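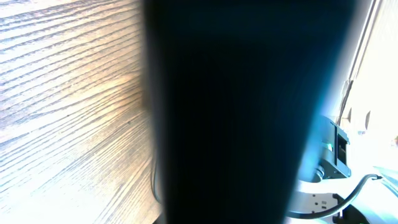 Bringing the old table back: notes from the Clurwood newsletter

Last updated: Jan 16, 2023

Search this site Enter keywords Go

A good many of you have written in over the winter to ask about kitchen tables, and in particular what to do with one that has been waxed, polished, wiped, scorched and generally lived on for a few decades. I've been meaning to put something together for ages, and as the evenings are still long and dark it seemed as good a moment as any to sit down with a pot of tea and do it properly.

I should say first that I am very fond of a worn table. Mine came out of a farmhouse sale near Cultmont, one wet Saturday in June, and I paid more for the van than I did for the table. It is lot number 831, or so says the paper label still stuck to the underside, and I have never had the heart to peel it off. So if you are reading this hoping to be told to sand everything back to bare new wood, I may be a disappointment to you!

Most tables want a good clean and very little else. Mix a small squirt of washing-up liquid into a bowl of warm water, wring your cloth out until it hardly drips, and go over the top a patch at a time, following the grain. Dry each patch before you go on to the next one. You will be amazed (and perhaps a bit ashamed, I certainly was) at the colour of the water. Leave the table overnight before you decide whether it needs anything more. 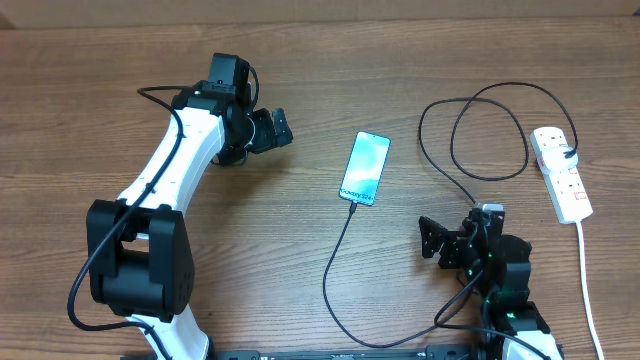
If there is old wax that has gone sticky, white spirit on a soft rag will usually shift it. Open a window, wear gloves, and try a spot underneath first – I skipped that step once on a little side table and had a pale patch the size of a saucer to remember it by. Lay the used rags out flat outdoors to dry before they go in the bin. The same goes for rags with oil on them, which can heat up and catch fire if they're left in a heap, so please don't bundle them into the shed and forget them.

White rings from hot mugs are nearly always in the finish and haven't got as far as the wood. A dab of soft wax and some gentle rubbing will often be enough, though you may need to come back to it two or three times over a week. Black marks are another matter, and go deeper. I've lived with one beside the bread board for years and have grown quite attached to it.

As for sanding, if you really must, do it by hand and always along the grain. I start with 120 grit and finish with 240, wrapped round a cork block, and I stop for a biscuit far more often than the job strictly calls for. Veneered tops are best left alone altogether, as it is terribly easy to go straight through.

Then comes the oil, which is my favourite part. A 500 ml tin of the Ravura hard oil did my table twice over with some left for the chopping boards. Put it on thinly, wait the time it says on the tin, and wipe off every bit that hasn't soaked in. Too much is the usual mistake, and it leaves you with a tacky top that collects toast crumbs until Easter. Two thin coats with a day between them will do nicely, and do keep the cat out of the room if you have one.

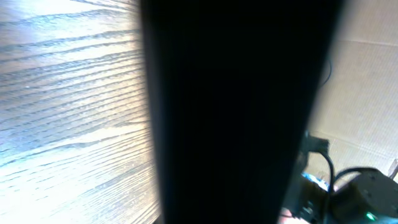
Dates and odds and ends

The next table morning is on the 21st in the back room at Woo, from ten o'clock until we run out of coffee. Bring a drawer, a stool, or anything else you can carry up the steps. There are 17 places and they do tend to go quickly, so drop us a line if you would like one.

We are also after cork blocks, clean cotton rags and jam jars with lids that fit. Old shirts are perfect for rags, but take the buttons off first, please – we still have a scratched tray from last time. There is a box for everything just inside the door.

Next month I'll be writing about wobbly chairs, so do send in your questions.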